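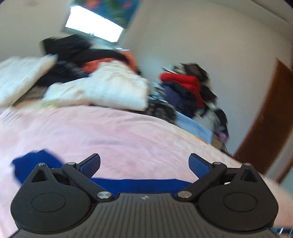

Gallis G300 portable power station – review
7 April 2023

We lose the electricity a lot in Urnley. The village hangs off the end of a long overhead line, and between December and the end of winter we had nine cuts, the longest of them most of a night. After that one I gave in and bought the Gallis G300 from Cesbridge, and I wish I'd done it years ago!

It's a battery in a box with a handle, two three-pin sockets on the front and a row of USB ports down the side. The number in the name is the capacity, 300 watt-hours, and the sockets will also give you 300 watts between them. So no kettle, no toaster, and don't even think about the fan heater. What it will do is keep our broadband router, a lamp and a laptop going right through an evening, with phones charging off the side the whole time. In the last cut it ran for just over six hours and still had a third left on the display (which is lovely and clear, even without my glasses).

The part I love most is the changeover. Leave it plugged into the wall with the router plugged into it, and when the mains drops it takes over so quickly that the router never restarts. I was on a video call with my brother-in-law, Byung-chul Yoo, when the whole street went dark and he didn't notice a thing until I told him – he's since ordered one himself.

It isn't silent. The fan comes on above roughly 112 watts and it's a bit whiny, so I wouldn't want it next to the bed. Charging from flat takes a good five hours, too slow if your cuts come close together. And the carry bag is extra, which is cheeky at this price.

I did try the Sembiring model first, borrowed from next door. It's lighter and charges faster, but it beeps every time you press anything and there's no way to turn that off. The Gallis just gets on with it.

Mine came with a 2 year guarantee and a proper printed manual. Next job is a solar panel to go with it, once the garden gets some sun.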